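Towels, round two

I told myself I'd stop writing about laundry in November, and yet. We're teaching Flimivura (our two-armed setup, named by Jérémie Guérin after he lost a bet) to fold a dish towel, which means one of us drives the arms through a fold, saves it, lays the towel flat again and does the whole thing over. And over! We're at 411 saved folds as I write this, and I can hear the little servo whine when I close my eyes.
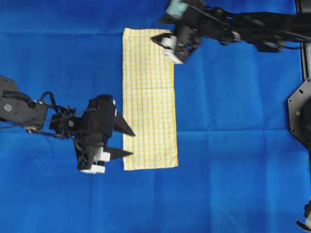 Towel flat, arms coming in from both sides.

The thing I keep learning is that sloppy is good, within limits. My first 72 folds all had the towel dead center and perfectly square, and the model we trained on those fell apart the minute Wanda Quintanilla nudged the towel sideways. So now we shift it a bit every time, turn it a little, leave a wrinkle in if there is one.

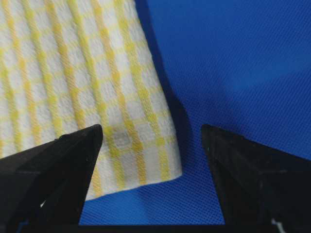
Wanda also got me to stop tossing my fumbles. If I miss the corner and go back for it, that stays in, because the model has to see what a second try looks like. What I do toss is anything where I sat there thinking for ages - it picks up the hesitation and then just hovers, exactly like me before coffee.

Every recording has more than one view, and I go through all of them at the end of the day.

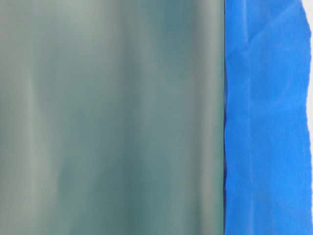 It's slow going. I watch at double speed with a snack, tag each fold keep or toss, and Latrice Bellamy rechecks a batch of my keeps. We disagreed on 3 last time and she was right on 2 of them, fine.

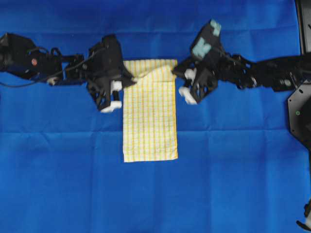 Corners are still the hard part of driving, way harder than the fold itself. You can't feel the cloth, so you go by eye, and my eye is not great before lunch. With the left gripper over the top left corner and the right one waiting just off the other side, I like to stop for a beat before I move anything. Annelies Declercq doesn't stop at all, she just goes, and I'm keeping her folds in the mix too so it doesn't only learn my habits. Next up is a bigger towel, if I can find one I like.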